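Subject: Re: [fieldgeo] Base layer for the Escobedo section

Ilona Gál wrote:

> I have the 33 stations from the Gurndale traverse in the shared folder now. Two of them plot on the wrong side of the creek. Is that the datum again, or did I mistype the eastings? Also, which contact do we use for the base of the Jiscombe beds? The old map and the student logs disagree.

Ilona,

It is the datum. Both stations came off the older handheld, which was still set to the previous grid. Shift them with the transform in the readme and they land on the east bank, next to the gravel bar. Please leave the raw values in the second column so the change can be traced.

On the contact: use the student logs. The old map puts the base of the Jiscombe at the first thick sandstone, but that bed pinches out north of the quarry road. The logs use the shell layer under it, and that can be followed on foot all the way to Escobedo. I walked it in July and lost it only once, under slope wash.
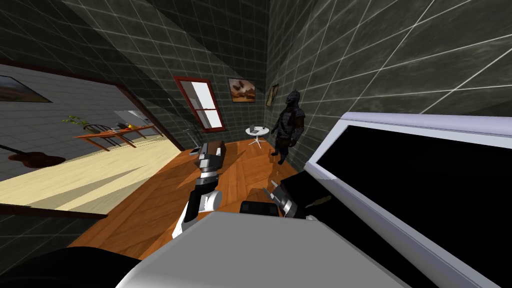

*Simulated room: dark gray tile walls, parquet floor, two robot grippers.*

Elevations need one more pass. The highest point in the table is 2,564 feet, and the sheet header says meters. I would convert everything before anyone draws a profile. The section line is some 800 meters long, so a unit mistake will show up as a very odd dip.

Open items on my side:

- redraw the fault at the Ternora end as dashed
- check strike readings at the culvert - the fence is steel and may have pulled the compass
- rewrite the legend so "shell layer" and "marker bed" are the same entry

If anyone else on the list has notes from the Ternora end, scans are fine. Please keep the page with the declination setting, even if it is blank otherwise.

I will hold the base layer until the corrected stations are in.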